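Brudance: Software for Recording and Checking Two-Handed Demonstrations
Final project report, Fostbridge, Robotics Software Lab
Nov 1, 2024

1. Background

Our project started in January with a small question. If a person does a task with a pair of hand-held grippers, how much of the recording can be used to train a control policy, and how much has to be thrown away? The lab already had the grippers and an older recording script called Veltier. Veltier saved the camera streams and gripper poses to disk, but it did no checking at all. Bad recordings were only found when training went wrong.

We wrote a replacement called Brudance. It records, lines up the streams in time, checks each episode and cuts it into phases. This report covers the software. The training results belong to a separate report.

2. Task

We needed a task that uses both hands and has a clear goal. We chose filing books: pick up a picture book with both grippers, lift it, turn it, and slide it into one slot of a file organizer. The book is wide and stiff, so the two hands are tied together while they hold it. If one hand's pose is wrong in the data, the distance between the grippers changes when it shouldn't, and the software can find that without a human looking.

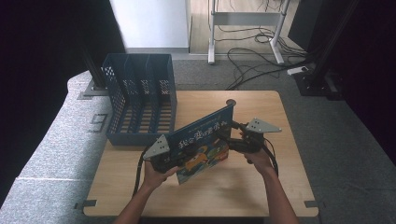

An episode has five phases in our scheme: reach, grasp, lift, align and insert. The person recording does not press anything between phases. The cuts are made afterward from the gripper opening and the hand poses. Grasp begins when both grippers start to close. Lift begins when both hands have risen by 20 mm from the height at the grasp. Align and insert were harder to split, and we come back to that in section 4.

3. Time alignment

Each stream comes in with its own clock. Veltier used the time of arrival on the computer, and this was off by a different amount on every run. Brudance reads the device time where there is one and estimates a fixed offset for each stream at the start of the session. To get the offset, the user opens and closes each gripper a few times before the first episode. The opening signal is matched against finger motion in that gripper's own camera view.

We first tried to match on hand motion instead. It worked when the user moved fast and failed when the user moved slowly, so we dropped it.

After alignment, everything is resampled to 20 Hz. Gaps under 400 ms are filled in by interpolation. Longer gaps end the episode and mark it as rejected.

4. Checks and phase cutting

The main check is the one for a fixed distance. Between the end of grasp and the start of insert, the distance between the two gripper tips should stay nearly the same. We set the limit at 13 mm. A tighter limit rejected good episodes in which the book turned a little in the fingers. A looser one let through pose jumps that were easy to see in playback.

The second check looks for slip. A tracker follows points on the book cover in each gripper camera. While the grasp is firm, the points should stay almost still in the image. If most of them move the same way, the episode gets a slip flag. It is kept, but training can leave it out with one setting in the config file.

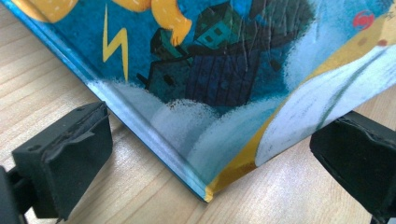

Why not reject slip episodes right away?
Some of them show a person fixing a poor grasp, and a policy may need to learn that. The flag leaves the choice to whoever trains the model.

The point tracker had trouble with glare. Bright spots on a shiny surface stay near the lamp's reflection while the book turns, so they look like slip. We now drop any point whose patch is close to full brightness for more than a few frames. This removed most false flags. It also leaves very few points on plain covers, and in that case the check reports "unknown".

To split align from insert, we tried a height threshold first. It depended on where the organizer stood, and users kept moving it. The present version looks for the last steady downward motion before either gripper opens and puts the cut at the start of that motion. A user who pauses halfway down will get a late cut. We have not solved this.

5. Tooling

The viewer shows all streams on one timeline with the phase cuts drawn as bars. Bars can be dragged, and the change is saved in a side file so the raw recording stays as it was. Loading got slow once a session went past 500 episodes, and we fixed it by building a thumbnail index when recording ends.

The file format is described in the repository under docs/format. Old Veltier recordings can be converted with the import script, but without device times their alignment is poor.

6. Open work

- Late cut when the user pauses during insert.
- Offset estimate is done once per session and does not handle drift.
- The config loader fails on user names with accents. The folder "Yáñez" was our test case and still breaks on one of the lab computers.
- The slip check needs a second signal for plain covers. Gripper opening is the first thing to try, as it is already recorded.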